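Taking a group to a robot open day, what should we prepare?
Posted in Visits and Events

Kyrylo Kushnir
Hello everybody. I organize a small club for adults who like technical things, and in February we are invited to an open day at Otberg, where they work with robots that learn to handle ordinary objects. The visit is on Saturday and starts at 10:00. We are 40 people. The invitation says that there will be a demonstration and after it the visitors can try hand-held grippers by themselves.

I have never been to such a place. I was one time in a car parts factory, where we walked behind a yellow line and could touch nothing, so I do not know what to expect. My questions are these. Is it possible to see something with so many people, or must I divide the group? Do we need special shoes or glasses? And is it interesting for a person who does not know programming? Several of our members are retired and they are already asking me if they will only look at computers.

I wrote to the organizers two times, but the answer was only the address and the door code. Thank you in advance for any advice, and excuse my English please.

Bistunar
Wear normal shoes. It will be fine.

Son
Hello Kyrylo. I am also not a native speaker, so do not worry about it. I visited a similar open day with my evening class last year and I can tell you how it was for us.

First, divide the group. We were less than you and it was still too many around one table. The people in the second row saw only backs. In the end our guide took five at a time and the others listened to a talk in the next room, and after this it was much better. If I were you, I would make the lists before you arrive, with names, and send them to Otberg together with the time for each group. An organizer who does not answer open questions will often answer when you send a finished plan and ask only "is this okay?"

About clothes, we did not get any special ones. It was an office with tables, quite different from a factory. But if they also show a big industrial arm, there can be other rules, so ask this by phone. Long scarves and loose sleeves I would leave at home in any case.

For the members who do not program, I think the trying part is the best part. You hold the gripper in your hand, you squeeze, and the fingers close. It sounds very easy. Then they ask you to pick up something light and round, and you understand how much your own fingers normally do for you without thinking. My neighbor from the class is 71 and she did not want to give the gripper back. The talk before it was a little long, with many slides, and I did not understand all of it.

One more practical thing. Ask if it is allowed to take photos. In our place it was allowed at the tables but not of the screens, and one man was a little angry because he learned it too late.

Jellimeck
I agree with Son about small groups. Also check the parking or the bus. For us it was bus 201 and it goes only every hour on Saturday, so half of the group missed the introduction. Bring something to drink too, these visits are always longer than what is written in the program.

Kyrylo Kushnir
Thank you very much, Son and Jellimeck. I made eight groups of five and sent the list this morning. They answered after 40 minutes, so the advice was good! Photos are allowed.
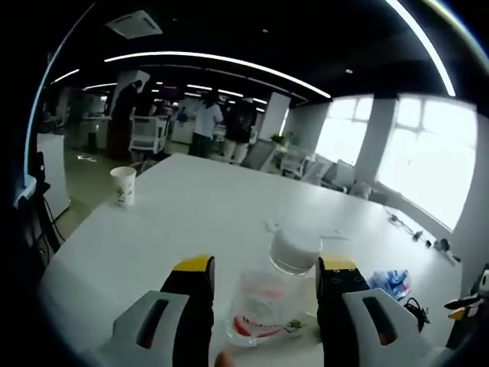
If the guide offers only one turn for each person, how should I decide which group goes first?

Let the people who must leave early go first, and for the others draw the order from a hat when you are all inside.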